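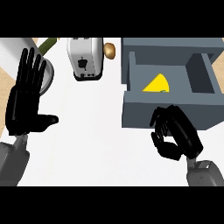 Re: [gramham-gardeners] Slow seed again
2023-02-03

Hi all,

On the slow pepper seed – I'm quoting the bit I mean so the digest readers can follow along:

> Mine have been in the tray for 12 days and there isn't one green
> speck. Same packet as last year, from Koken. Should I dump them
> and start over, or is there still hope?

Please don't dump them! Peppers are just slow, and old seed is slower still. I had a tray of Bonel sweets last spring that I'd completely given up on (I'd even started using it as a coaster) and up they came in a big rush. Move yours somewhere warmer, on top of the fridge if you have room, and keep the lid on until you see loops poking through.

If you do want a backup, I have plenty of Rimkutė saved from my own plants. It's a long yellow one, mild, great for stuffing, and it doesn't sulk in a cool May the way the big red blocky ones do. I counted 230 seeds into envelopes last night while the soup was on, so there's enough for anyone who asks. 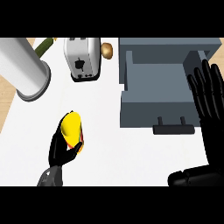
Something yellow in hand, countertop behind.

Also, whoever borrowed the 1896 seed catalog reprint from the swap box, could it come back before the next swap? I want to look up that ribbed melon again. And I still have two heat mats to lend out, first come first served. Just write me off list.

Happy sowing!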